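Kitchen and Floor Help Wanted – Cavell Lunch Room

Posted February 8, 2020

Cavell is a small weekday lunch room on the ground floor of the Carhuamaca building. We serve soup, rice plates, sandwiches and baked goods to people who work upstairs and in the shops nearby. Two of our regular crew are going back to school, and we are looking for two people to take over their shifts.

One position is prep cook. You will start before we open, cut vegetables, make stocks and dressings, and portion everything for the line. We cook from written recipes and expect them to be followed, including the amounts.
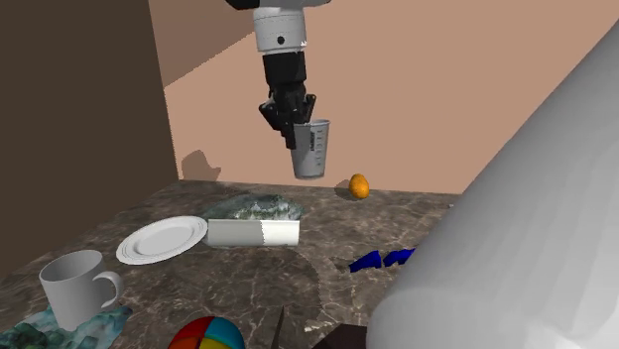 The other position is counter and dish. You will take orders, run the register, bus tables and keep the dishwasher moving. Both positions help close, and closing means floors, drains and trash – please don't apply if that is a problem.

Experience is helpful for the prep job and not needed for the counter job. For either one you should be able to stand for a full shift, lift a full stockpot with a partner, and get here on time by your own means. A food handler card is required before your first shift. If you don't have one, we will pay for the class. 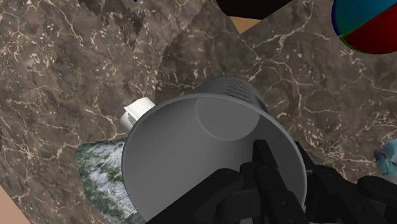 A gray cup, looking in from the open end.

Shifts are Monday through Friday, and we are closed on weekends and the last week of December. Pay is hourly, plus a share of tips. You get a meal each shift. Anyone who stays through the summer receives a $500 bonus.

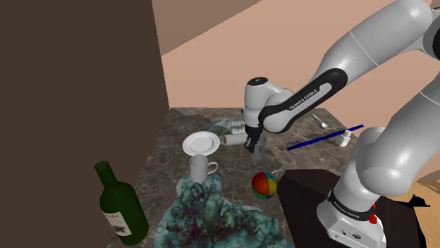 Cup on the marble tabletop.

To apply, stop by after the lunch rush and ask for an application, or leave a resume at the counter. Please list two references we can call. We will ask you to come in for a short paid trial shift before we make an offer.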